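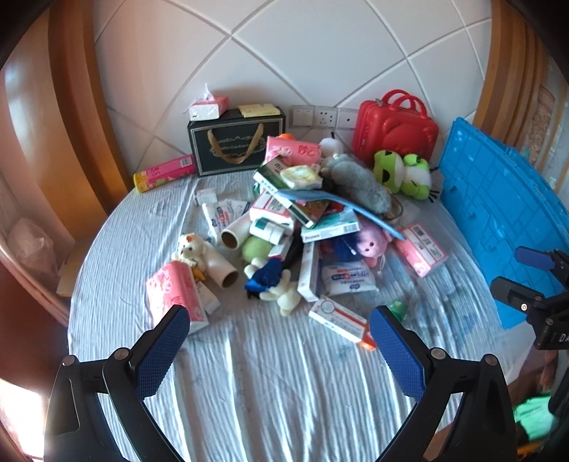

Noriletti Round Fitted Sheet: Review

By Charito Navarro

Buying a sheet for a round bed is harder than buying the bed. Most stores carry none. The ones that do tend to list a single "round" size and leave you to find out what that means. I have slept on a round mattress, an Ortner, for several years, and in that time I have owned four fitted sheets for it. Two were bad, one was the Catis that I still use, and the newest is the Noriletti, which I bought with my own money from Merkport and have now put through eight washes.

What you get

The sheet comes folded in a cloth bag with a drawstring. The set has one fitted sheet and two standard pillowcases. A flat sheet is sold separately and is also round, which I think is a mistake, and I will come to that. The label says 100 percent cotton. The listing at Merkport also said 1000 thread count, in large type. I would not pay attention to that number. Sheet makers can reach it by counting the separate strands twisted into each thread, and the cloth feels like any decent midweight cotton sheet I have owned.

I ordered the pale blue. It is lighter than it looked on my screen, closer to white with a little blue in it. The pillowcases match the sheet. They have a plain open end with a deep hem and no flap inside, so a thick pillow will slide out a little by morning.

Measuring first

Before you order anything, measure your mattress across the middle in two directions. Mine is slightly wider one way than the other. A foam mattress that has sat in a frame for a while can spread, and the sheet has to fit the mattress you have now. Then measure the depth at the side, and include your topper if you use one. I also run a tape all the way around the edge. Some sellers list only the distance around, and it is easier to have it written down than to do the math in the store.

I keep these on a card taped inside the closet door. The two bad sheets I mentioned were both bought from memory.

Noriletti gives the width across and the pocket depth on the package. Both matched what I measured when the sheet was new. After the first wash it had drawn in a small amount, enough that I noticed it when putting it back on, and after that it stayed the same.

Fit

A round fitted sheet has no corners to hook, so everything depends on the edge. Cheap ones use a thin elastic inside a narrow hem. It holds for a few weeks, then one side rides up in the night and you wake up on bare mattress. The Noriletti uses a wide elastic all the way around, stitched down in two rows, and there is a drawcord in a second channel under it. You put the sheet on, reach under, pull the cord snug and tie it off or use the small toggle that comes on it.

The cord makes the biggest difference between this sheet and the Catis. With the Catis, I have to lift the mattress in several places and tuck the hem well under. With the Noriletti I lift it once, on the side where the cord comes out, and I can do the rest by running my hand around the edge. If your bed sits inside a raised wood rim, as many round beds do, you will know why this matters. There is not much room to get your fingers in, and the knuckles take a beating.

The toggle is the weak point. It is a light plastic spring type and it slips if you pull hard on the cord. I took mine off after the second wash and I tie a bow now. A bow is fine. I would still have liked a better toggle at this price.

The top does not lie completely flat. I have read complaints about this, and some of it cannot be helped. The top is a circle and the side is a long strip sewn to it, and if the seam sits even slightly inside the edge of your mattress, the cloth will pull in small creases toward the middle. If it sits outside, you get slack. Mine shows slack on one side, where the mattress is narrower. It wrinkles when you sit on it and stays wrinkled until you smooth it. If you want a hotel look, you will be ironing or steaming, and a round sheet is a nuisance on an ironing board. I do not bother.

There is one thing I did not think about before I owned a round bed. With a square sheet, you know which way it goes. With a round one, you can put it on any way at all, and the side with the seam joint can end up by your face. Noriletti sews a small tag at the point where the side strip is joined and says to put it at the foot. The Catis has no mark. I sewed a bit of red thread into the hem of that one to do the same job.

Sleeping on it

The cotton is a plain weave, a little crisp at first and softer by the third wash. It is cool enough for a warm night. My Ortner mattress holds heat, and I noticed a difference going from the Catis, a brushed cotton, to this. In September, with the windows open, I was glad of the Noriletti. I expect to go back to the Catis when it gets cold.

It does not make noise when you turn over and it does not cling. It stays put. In the time I have had it, the edge has come up once, and that was the night I forgot to tie the cord.

Washing

I wash it warm with the pillowcases and nothing else. A round sheet with elastic all the way around will swallow other laundry. It closes up like a bag in the washer, and socks and towels end up in the middle of it, still soaked. The same happens in the dryer. Pulling the cord loose before the wash helps some. Do not leave the cord hanging free, though. Tie it short or it will wrap around everything. Mine knotted so tightly around a pillowcase the first time that I needed a fork to work it open.

My washer spins at 1000 rpm on its normal cycle and the sheet comes out damp and twisted. I shake it out, dry it on low, stop halfway, pull it open, and put it back. If I skip the stop, the middle is wet and the hem is hot.

The color has held through eight washes. The stitching has held too, apart from one loose thread at the point where the cord comes out. I trimmed it and it has not run. There was lint in the first two loads, then very little.

Folding and storing

I have given up on folding it well. The best I can manage is to fold it in half, tuck the elastic edge inside, fold it in half again, and roll it. The drawstring bag it came in is large enough for the sheet and both pillowcases, and I use it.

The round flat sheet

I bought one, and I would tell you not to. A round flat sheet is fine as a cover for the bed during the day. As something to sleep under, it does not work very well. There is plenty of cloth over your middle and not enough at your shoulders, and when you pull it up, your feet come out. An ordinary king flat sheet does the job better and costs less. You will have corners hanging down to the floor at the sides, and you can tuck them or leave them. Any plain blue or white sheet will look right with the fitted one.

Compared with the Catis

The Catis is cheaper, warmer and softer out of the package. It is also sold in more sizes, including one for shallow mattresses, where the Noriletti's deep pocket would bunch up underneath. The elastic on mine has started to go slack on one side. Catis sells no replacement elastic, but the hem is open enough that you can thread a new length through with a safety pin. I plan to do that before winter.

The Noriletti costs more, goes on faster, and stays on. If you change your own sheets and your back complains about lifting a mattress, I would spend the extra.

Ordering from Merkport

The order arrived in a plain box with no damage. Returns are accepted on bedding only if the cloth bag has not been opened, so check your measurements first. Their size filter lists round sheets under "specialty," next to the crib and camper sizes. Searching the word "round" brings up mostly rugs and tablecloths.

Who should buy it

I would recommend it for a deep round mattress in a frame with a rim. Skip it for a shallow mattress, or if wrinkles bother you. Buy the fitted set, leave the round flat sheet on the shelf, and replace the toggle or throw it away.

Rating: four out of five. I took off one for the toggle and the thread count claim together.

Update: the loose thread by the cord opening came back after another wash. I put in a few stitches by hand with doubled cotton thread and it is holding so far.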